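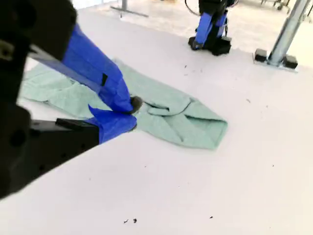 Blue fingers on a mint-green towel, folded corner to the right. Start of thread on the Lovireck gripper kit!

OK so I've been promising this thread since May. We have the Lovireck two-finger kit on our arms and I have so many thoughts. Posting them as they come, 2023-08-29, coffee in hand.

First, what you get. Two gripper bodies, the fingers, a bag of screws, cables, and a license for Dinby, the control software. Setup took me one long evening, and most of that was me routing one cable the wrong way and having to start over.

Why cloth? I fold laundry for a living. Well, I get machines to try to fold laundry for a living. Boxes and cups are a solved afternoon for most grippers. A towel has no shape until you pick it up, and then it has a different one every time.

The thing I love most is how gently it closes. You set the grip force in Dinby with a plain slider, 0 to 100, and you can change it in the middle of a move. I keep mine at 70 for towels. Lower than that and terry slides out on me when the arm speeds up.

Small gripe: the slider has no units. 70 of what?? I wrote to Lovireck and got a very friendly answer that did not contain a unit.

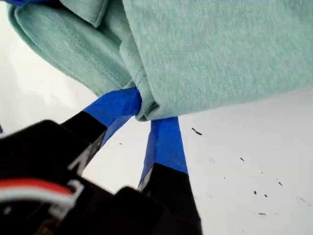
Heather mint knit, held up by one pinch where it bunches.

Knits are where I got properly excited. Jersey is stretchy and it loves to roll up at the edges, and our old Görtz gripper would grab a fistful or grab air. With this kit I can go for a single point and lift, and the rest hangs down in folds the planner can work with.

It still goes badly sometimes! If the pinch lands next to a seam you get all the bulk of the seam plus whatever is bunched up behind it, and then the second grasp has to sort that out. My fix for now is to lift, wait a beat for the swinging to stop, and only then plan the next move.

About the blue tape, because it comes up whenever I post: the bare fingers are too slick for my taste on soft fabric. A wrap of tape gives me the grip I want and it's cheap to redo. I change it every 7 days. Lovireck sells rubber sleeves as an add-on and I haven't tried them, so no opinion there.

Durability so far: 4000 grasps on this pair and the joints still feel tight to me. One screw backed out early on. Thread locker, done, hasn't moved again.

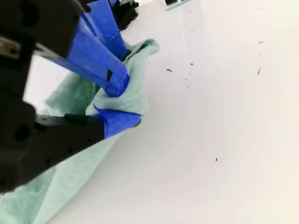

Crumpled mint cloth, pinched between the long finger and the short lower one.

Grabbing from a crumple is the hard mode. When the cloth is flat you can hunt for a corner. When it's in a heap you take whatever fold is sticking up and hope there's a corner near it. The shape of the lower finger helps so much here, the tip is slim enough to get under a fold without shoving the whole pile across the surface.

Dinby has a "settle" option that pauses the close just before full force. Turn it on! It's off by default and buried 4 menus deep, and it made a bigger difference to my heap grasps than anything I did to the planner.

Things I'd change: put units on the slider, make the cables longer, and please print the finger orientation on the part itself. I've mounted one upside down more times than I'll admit in public.

Would I get it again? Yes, for cloth, happily. If you mostly move rigid parts I'd stay with the Görtz, it's simpler and quicker to swap out. I paid for this kit myself, by the way, there's no deal with Lovireck.

Next up is the Lunilley fitted sheet. Elastic corners. Wish me luck, and if you've got a grip setting that works on elastic, please reply with it!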